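5. Drying method and creasing in household bed linen

5.1 Self-reported creasing

The Girndale panel returned 3172 usable diary entries. Each entry covers a single wash load and records the drying method, the fiber content printed on the care label, and a crease grade assigned by the person who folded the item. Loads that mixed bed linen with clothing were kept if the linen was graded on its own, and removed otherwise. Entries from Urncombe follow the same format but were collected on paper, and their drying times were rounded to the nearest quarter hour before coding.

Crease grade was the least stable variable in the diary. The instructions asked panel members to spread the item on a flat surface, smooth it once by hand, and compare it with the printed scale. The scale treats broad ripples and sharp folds as separate features, because ripples depend mainly on how the cloth has been laid out and folds depend more on what happened to it in the drum or on the line. In practice the two are easily confused. Side light makes a shallow ripple look deeper than it is, and the effect is stronger on plain-colored cloth, where no printed pattern competes with the shading.

Figure 3. Green fabric with gentle ripples and creases. The crests are lighter than the troughs between them.
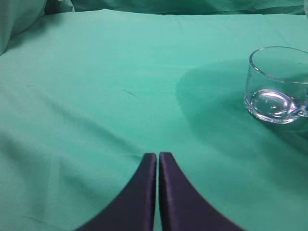 One panel member in Urncombe wrote that the scale made no sense for fitted sheets, since the elastic pulls the corners in and "you end up grading the corners and not the sheet." Similar comments appeared often enough that fitted and flat sheets were separated in all later models. The corner zone of fitted sheets was left out of the grade from the second diary period onward, and the earlier entries were given an indicator variable so that the change in procedure would not be read as a change in creasing.

With that correction, line-dried cotton received higher (worse) grades than tumble-dried cotton in both locations. The difference was smaller for cotton and polyester blends and could not be separated from zero for loads of fully synthetic linen. Load size had the expected sign: items from crowded drums were graded worse, and the slope was steeper when the load was left in the machine after the cycle ended. Delay before unloading was recorded only in broad bands, so the shape of this relation is uncertain at the short end.

5.2 Agreement between graders

A subset of 29 households in Girndale supplied two grades for each item, given by different adults on the same day. Agreement was fair for flat sheets and poor for pillowcases. Disagreements of up to 3 grades occurred, mostly where one adult had counted the fold lines from storage and the other had not. The diary did not say how storage folds should be handled. The revised form used at Horndale instructs the grader to ignore any line that runs the full width of the item and is parallel to a hem.

The Horndale form also moves the grading step to before folding. This adds a short delay to the household routine, and the completion rate fell slightly in June when the new form was introduced. It recovered in the following period. We treat the June entries as valid but repeat the main comparison without them in the supplement, where the ordering of the drying methods is unchanged.
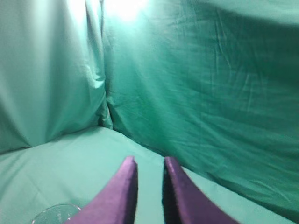 5.3 Limits of the diary data

Households chose their own drying method, and the choice is tied to weather, available space, and the cost of power. The estimates above should therefore be read as associations. Fabric weight was not recorded, and heavy cotton may be overrepresented among the line-dried loads in Urncombe. Detergent and softener were recorded by type only. The laboratory trial at Shehata, reported in the next section, fixes fabric weight and spin speed and varies the drying method alone.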